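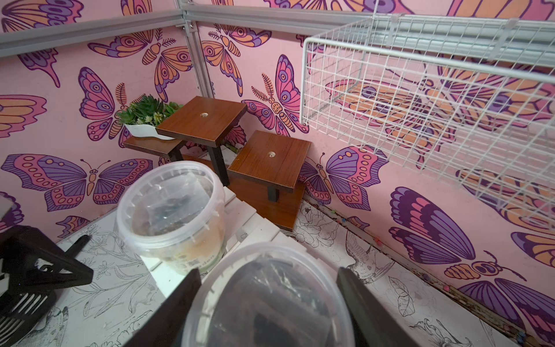
My job on our semester project was keeping the gripper working, so this report is mostly me talking about finger pads, screws and a lot of wiping. We set the arm up in the butterfly enclosure in January, and I figured the hard part would be the code. Nope! The hard part was finger spacing. Round clear tubs with thick rims are a pain to line up on, and if one finger leans in more than the other, the tub twists when you close. I set the gap with the tub sitting on the white slatted platform, then checked it again on the floor liner, and the two never agreed until I re-zeroed the wrist.

Upkeep was simple once I had a routine. Every 200 grips I wiped both fingers and snugged the mounting screws (a quarter turn, no more, ask me how I know). The Dzene cable rubbed through at the elbow once and cost me a whole weekend. We logged 3,153 grips total, with 47 drops, and most of those came before I re-zeroed. If I did it again I'd route the cable first and fix the spacing second.

Comments

Did you try rubber pads on the fingers? Ours at Hidcombe kept peeling after a week.

Great write-up, I'm stealing the quarter turn rule!

What did you use on the elbow cable after it wore through?

Related
Zoramholm arm: first setup notes
Rewiring the Jakcombe cell
10 ways to lose a mounting screw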